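**Internal suturing** is the closing or joining of tissue inside the body with needle and thread. The term covers stitches placed through an open wound as well as those placed with long instruments passed through small cuts. It is one of the oldest tasks in surgery and one of the least standardised: textbooks agree on the names of the stitches and on little else.

## Thread

Threads are divided into those the body absorbs and those it does not. A second division, between single-filament and braided thread, matters more to the person tying. Braided thread holds a knot well but drags through tissue; single-filament thread slides easily and tends to spring open, so that extra throws are needed. Manufacturers' claims about "handling" should be read with care, as the word has no agreed meaning and is seldom measured.

Many threads are dyed dark violet, blue or black. The usual explanation is that a dark strand shows up against red and pink tissue, and this is reasonable as far as it goes. A dark thread lying in a shadow or a pool of blood is as hard to find as any other.

## Technique

A running stitch uses one length of thread for the whole wound. It is quick, and it spreads the pull along the line, but a break at one point can loosen the rest. Interrupted stitches are tied one by one and take longer. Preference for one or the other often follows where a surgeon trained, and the arguments offered for it tend to come afterwards.

The free end, or tail, is kept short when knots are tied with instruments. One pair of jaws holds the long end while the other is used to form the loop and pick up the tail. Too long a tail gets pulled into the loop; too short a tail slips out before the knot is set. Advice on the ideal length varies from one manual to the next, generally without any reason given.

Gripping the thread with metal jaws can fray it. Most teachers tell pupils to hold only the part that will be cut away, a rule that is hard to keep with a running stitch.

## Practice and teaching

Beginners practise on foam, rubber sheets or animal tissue. Moist tissue is widely held to be the better teacher, as it tears when pulled too hard and foam mostly does not. Evidence for this is thinner than its popularity suggests.

The Kvaran course, a two-week programme in knot tying, is often cited in its favour. Its organisers reported that 27 of 31 trainees tied faster at the end than at the start. There was no comparison group, and speed was the only thing recorded. Selina Nägeli, reviewing the results, objected that trainees who repeat a single task 200 times will get quicker at it on almost any material, and that none of the knots had been tested for slippage.

A later collection, the Drutberg log, lists 1,512 practice knots with notes on the thread and stitch used. It is larger but no more conclusive. The entries were made by the trainees themselves, and failed knots seem to have been left out in the early months.

## Disputed points

- Whether a third throw adds useful strength to a braided knot, or only bulk.
- Whether barbed thread, which needs no knot, saves time once the cost of misplaced stitches is included.
- Whether skill gained on flat tissue carries over to narrow or curved spaces.

The last of these has attracted the most confident statements and the fewest trials. Nägeli's review lists it as unsettled.

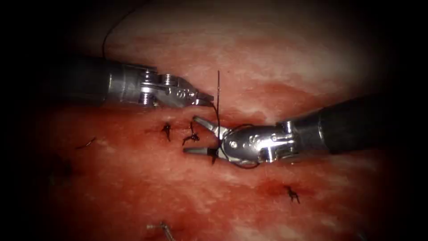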